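4.2 Checking the wrist camera before a session

Do this each time the arm is powered up, and again if anyone has touched the camera mount. Club members who have not been signed off by Beatriz Paiva should do it with a second person at the stop button.

1. Switch on the Vindik controller and wait for the green light.

2. Open the Demico viewer on the bench laptop and choose Wrist from the camera list. If the list is empty, unplug the camera cable at the laptop end, wait 10 seconds and plug it back in.

3. Set the speed limit to 8 percent.

CAUTION: Keep hands and hair clear of the arm from this point on. The speed limit does not apply when the joints are released by hand.

4. Load the pose named PANEL and press Go. The arm turns the camera toward the gray panel and stops.

5. Look at the live picture. The panel should take up almost all of it, with a wedge of the paler surface in the bottom right corner. The line between the two should be crisp and nearly straight.

6. If the wedge is missing or sits in a different corner, the mount has slipped. Press Stop, loosen the 2 clamp screws, turn the camera back to the scribed line and repeat from step 4.

7. Press Save Reference and write your initials in the log.

Note: Faint streaks and light scuffs on the panel are acceptable. Do not polish them out.

Note: Error 42 means the viewer has lost the camera. Go back to step 2.

Go on to section 4.3, Gripper zero. 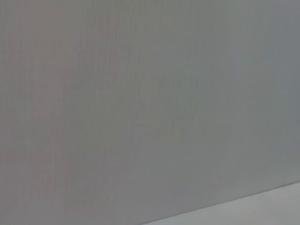

Figure 4-2. Wrist camera view at the PANEL pose.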